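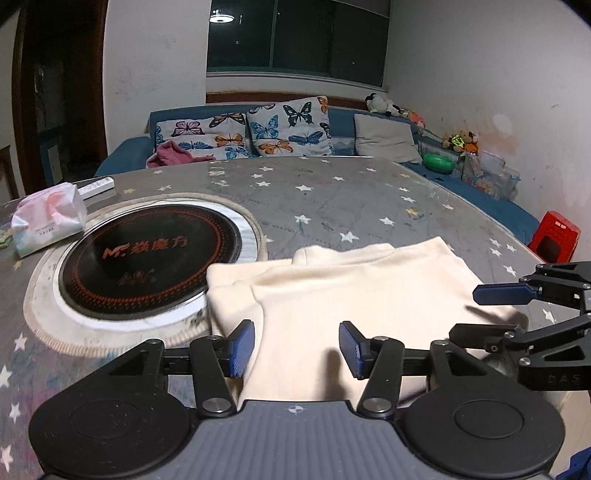 Setting up a garment-folding session with the hand-held gripper kit

Reading time: 5 minutes
315 shares

This guide applies to organisations and households that have taken a pair of hand-held grippers on loan from the Mukgate equipment service. It covers preparation of the table, handling of the tools, the folding sequence and the return of the recordings. It should be read before the case is unpacked.

Each loan consists of two grippers, a charging lead, a cleaning cloth and a card giving access to the Nullavia upload page. The deposit is £200 for each pair and is refunded once the equipment has been checked. Borrowers who require a second pair should apply separately.

Step 1. Prepare the table

Choose a table large enough for a garment to be opened out fully. A patterned covering is acceptable. The table in the photograph has a grey surface printed with stars, and the cream garment stands out clearly against it. A white garment on a white cloth should be avoided.

Ordinary household items may remain within reach of the table, provided that the cloth can be moved freely. Any cooking appliance must be switched off at the wall and cold before a garment is placed beside it. Curtains and blinds may be left as they are.

Shadows on the cloth are permitted. If the main light is directly behind the operator, however, a second lamp should be used.

Step 2. Inspect the grippers

Hold each gripper level and look down at the upper side. The plate between the two rounded housings should be clean, and the small round target marker near its front edge must be free of scratches, tape and lint. Wipe it with the dry cloth supplied. Solvents must not be used.

Open and close the fingers several times. The link arms should move evenly on both sides of the plate. If one finger lags behind the other, stop and contact the loans desk. The pivot pins are set before dispatch and must not be tightened by the borrower.

Check that the textured finger pads are firmly attached. Replacement pads are supplied free of charge during the loan.

Step 3. Lay out the garment

Spread the garment with its longest edge towards the operator. Smooth it by hand before recording begins. Small creases need not be removed.

Plain, light cloth is recommended for a first session. Knitwear with a loose stitch can catch on the pads and is better left until the operator has some practice.

Step 4. Fold

1. Start the recording and hold both grippers still above the table for a slow count of three.
2. Bring one gripper in over the near edge of the garment with its fingers wide open. The foreground gripper in the photograph is held in this way, with its two blue pads facing each other over the fabric.
3. Use the second gripper to steady the far end. It may work from the side of the table, as the one at the right of the photograph does.
4. Close the fingers on a single layer. If two layers are caught, open the fingers and try again without stopping the recording.
5. Lift, carry the edge across and release. A raised or bunched fold may be corrected with a further grasp. Do not put the tool down to correct it by hand.
6. Continue until the garment forms a flat, compact shape, then withdraw both grippers.

Failed grasps are of value to the service and should be kept. Operators are asked not to repeat a fold merely to obtain a neater result.

Step 5. Upload and label

Connect the grippers to a computer and sign in to Nullavia with the number on the card. Each recording must carry a garment type and a short note on the fabric. Room names and personal details should be left out.

The standard agreement allows up to 2,000 recordings in one loan. Sessions beyond that number are stored but do not count towards the participation fee.

Recordings are reviewed by the Ghasemi annotation office before they are accepted. Any query will be sent to the address given on the application form.

Charges and return

Loans run from the first of the month. The autumn allocation opens in September and places are given in order of application. The grippers must be returned in the original case with both sets of pads fitted. Late returns are charged to the deposit.

Questions about this guide should be addressed to Frauke Steinbach, Equipment Loans, Mukgate.

Search guides and forms Go
Comments (0)
Viewed 1,432 times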